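Jurholm mod, version 3: what is new and what is still broken

Reading time: 2 minutes

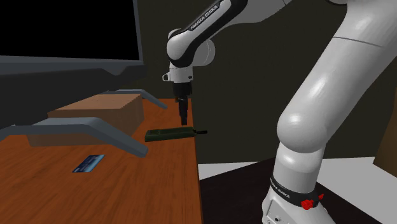

Render: Prumari newsletter

July 18, 2025

The new version of the Jurholm mod is out, and many of you have written to us with the same question: must I begin a new game? Yes, you must. The old saves will load, but the traders in the harbour will have no goods, and after the second night the game closes by itself. Please keep a copy of your old folder if you are not ready to leave your character.

The largest change is the swamp behind Flerkard. In the last version it was only a flat place with fog, and most players ran through it to reach the bunker. Now it has its own weather, a small camp of hunters and a chain of 20 tasks, which you receive from a man called Fang. He doesn't speak to you if you carry a faction patch, so take it off before you enter the camp. I didn't know this and I lost one whole evening.

Zhuoran Gu, who wrote the tasks, answered some questions for us by e-mail. "I wanted the player to be a little hungry all the time, but not angry with me," she wrote. Food is now more expensive and bread goes bad. A tin of meat costs 265 coins at the harbour, and I think this is too much at the beginning of the game - later you will not notice it.

The list of fixes is long, 964 lines in the text file, and I have not read all of it. The most useful ones for me are that dogs no longer get stuck in doors, and that the torch keeps its setting when you change the map. Sound in the tunnels is also better, especially with headphones.

Still broken: the lift in the hospital sometimes goes down without you. The team knows about it and a small patch is in preparation. Until then, save before you press the button. Players with the Russian voice pack should wait, as it was made in June for the older version and some talks stay silent.

The download is on the usual Prumari page, together with the installation guide. Read the part about the memory setting first, please.

Print this item | Send by e-mail

This site uses cookies to remember your settings. Accept | Read more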